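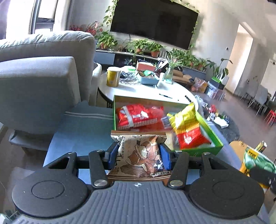 Dear all, on Monday I am packing the snack box for Delić, and I want to keep it simple. The green box is good for this. The kraft-paper bag with nuts is sold by weight, so please tell me if you want more.

Home | Archive | Threads | Search

Gorazd Dimitrov wrote:
> Will bread survive the trip to Bremgate?
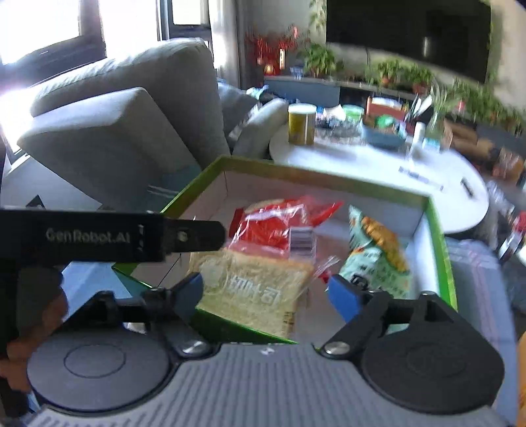
Gorazd, I worry about this also. Sliced bread is soft. Next to it I would put only light things, like the green bag of crackers.
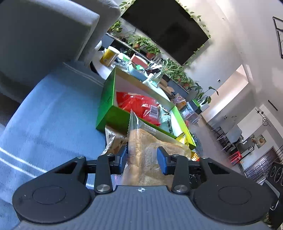

Related messages
- Box for Bremgate, 6 replies
- Nuts, 500 grams or more?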